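# Carry rules, tray tasks: gallery

Borance keeps a short practice sheet for two-arm carrying in simulated homes. The pictures on this page go with section 8, "Open trays between rooms." The rules apply to all house layouts in the Votik set and to both operator crews, Pintér and Ondton.

- Both grippers stay closed on the tray from pickup to set-down.
- The tray is held level. Tilt is logged, and any run over the limit is marked for review.
- Forward speed through a doorway is capped at 170 mm/s.
- Doorways narrower than 795 mm are crossed only after a full stop.
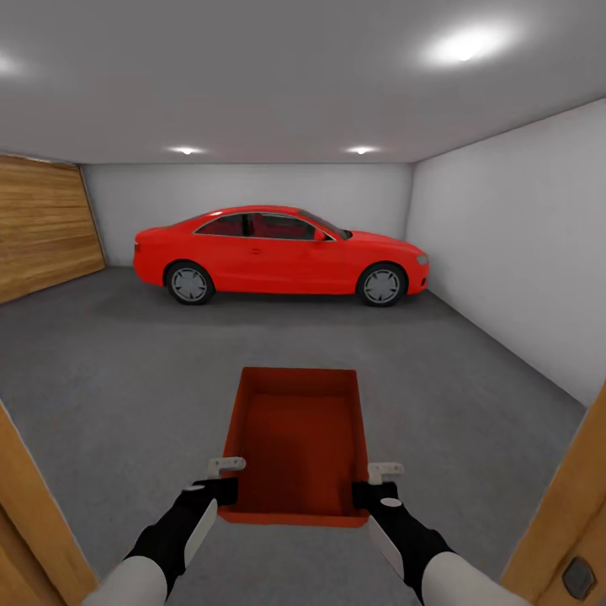
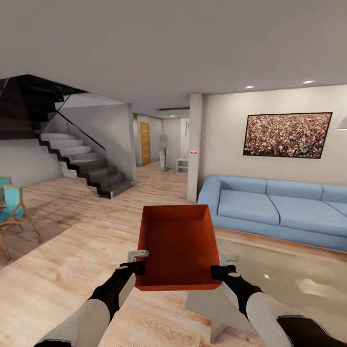
*Two-handed tray hold, simulated house. First picture: at the garage doorway. Second: living area, near the sofa and coffee table.*

Runs that break a rule are kept and labeled, then left out of the reference set. The current reference set holds 71 runs. Reviewers check grip first and tilt second, and enter the rule number in the log with the time of the fault. A dropped tray ends the run. Re-gripping in the middle of a carry counts as a fault even when the tray stays level.

Last revised in April.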